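Shop Display and Stock Care
Handout 9: Soft hats on the stand
Course tutor: Lucienne Chevalier

Bring this sheet to the November practical. You will need one soft hat with a brim and one light stand. Stands are in the cupboard marked Mosquera.

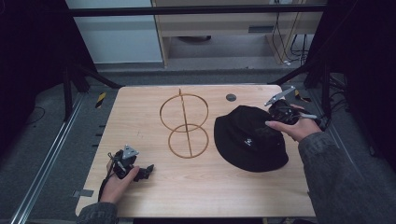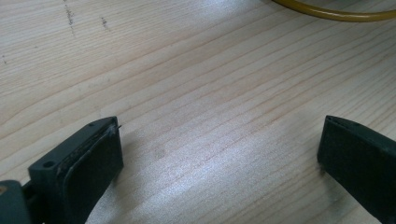
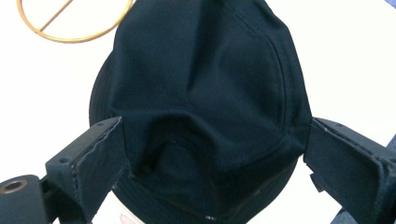
Reading time: 1 minute

1. The hat
A bucket hat has a soft crown and a stitched brim. It creases easily. Between uses, set it on the table crown up with the brim spread out. Small creases in the crown are normal and do not need steaming before display.

2. The table
Wipe the tabletop before you start. Dark cloth picks up lint and crumbs from any surface, and pale wood can hide them under a bright lamp. Look across the grain from low down and you will see what is left.

3. The stand
The black hat in the first picture is next to a stand with two rings, one over the other, joined by an upright strip. The lower ring sits on the table. Light stands tip over if the hat is put on crooked, so keep the stand well in from the table edge.

4. Lifting
Take the hat by both sides and press only as hard as you need to. The crown will dip when it is squeezed, as in the third picture. Lower the hat over the top ring, let go of both sides together, then push out any dents from inside with your fingertips.

5. Finishing
Turn the hat so that any logo faces the customer. Level the brim. Stock cards for the Erno and Praltomik ranges go to the left of the stand.

For the practical
Put the hat on and take it off three times. Write down where the creases form each time. Hand in your notes in room 231 by 4 pm. Porkville students hand theirs in at the front desk.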